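Pintér Opens Its Pen Workshop in Cikevton

November 2024. Pintér, the small maker of hand-turned fountain pens, is opening the doors of its new workshop in Cikevton, and we can't wait to have people in! Visitors can watch barrels being turned, try out nibs at the long bench and ask our makers anything they like.

The opening also brings our newest pen, the Mirel. It comes in 26 lacquer colors, with a choice of 2 nib widths, and each one is polished by hand over several weeks (the deep green took us the longest to get right). 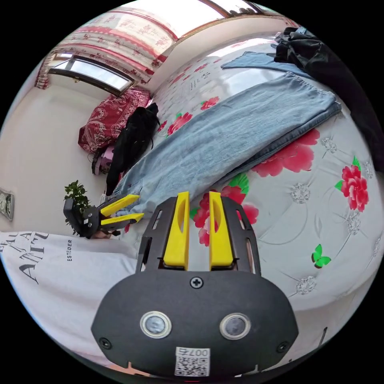 Only 88 Mirels will be made in the first run, each numbered inside the cap. Every pen ships with a bottle of Alik, our own blue-black ink.

The workshop is open Tuesday through Saturday. Nib grinding classes start in March, and sign-up is at the front desk.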